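The toy library at Grirncombe lends to roughly 200 families, and its shelves hold fewer toys than most visitors expect. Under the Rosteo lending program, members borrow by the box. Each child may have 2 boxes at home at any time, and the contents are chosen for variety in texture, weight and difficulty.

Program coordinator Hilde Van den Broek favours a soft toy and a puzzle as the starting point. "A child who tires of one will generally return to the other," she says. Borrowers are asked to check every item at the table before the lid goes on.
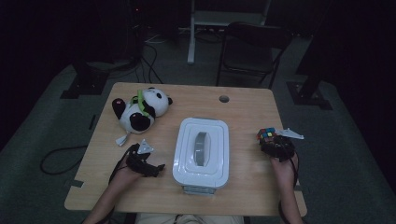

A plush panda, a Rubik's cube and a lidded storage container at a wooden table.

The collection now stands at 134 boxes – up from 70 when the program began. Plush toys are laundered on return, and hard plastics are wiped down and left to air-dry overnight. Damaged pieces are set aside for repair at the Wouters Street branch, which also receives donations. Applications for the next borrowing period open in May.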